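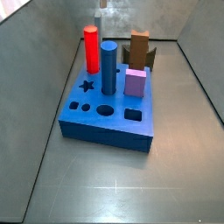 Have you ever tried to push a square peg into a round hole? Grown-ups say those words when they mean that somebody doesn't fit in, but long before it was a saying it was a plain fact about shapes, and a shape sorter is the very best toy for finding out why it is true. Take the blue block, with a star hole over on the left and a little row of others along the front: a small rounded square, a small circle, a larger oval and a rectangle with soft, rounded corners. The oval and the circle are both curvy all the way round, with no corners at all, and yet they are not the same shape!

## Why does a circle feel so easy?

Pick up a cylinder (a tin of beans is a cylinder, and so is a new piece of chalk) and look at its end. It's a circle. Now twist it in your fingers. However far you turn it, the end looks just the same, so it will drop into its round hole whichever way you hold it.

A rectangle is much fussier. Give it a full turn, very slowly, and you'll find it matches its hole only twice – once the way you started, and once again when it is halfway round. A square matches four times, and a star with five even points matches five times. We call this turning symmetry, which is a rather grand name for something your hands worked out when you were very small. 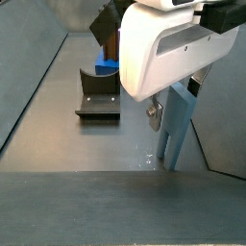 *A tall, narrow brown piece, standing upright at the back.*

## Make your own sorter

You'll need a shoebox with a lid, a pencil, some safe scissors and a few small things from the toy box. Draw round the bottom of each thing on the lid, and then ask a grown-up to help you cut the shapes out.
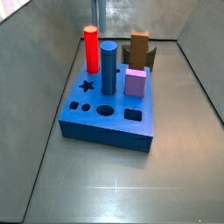
Cut just a tiny bit outside your pencil line, so that each hole has a little room to spare. If a hole comes out too tight, trim it again, a sliver at a time. Then shut your eyes, feel round the edges with one finger and see whether you can tell which hole is which!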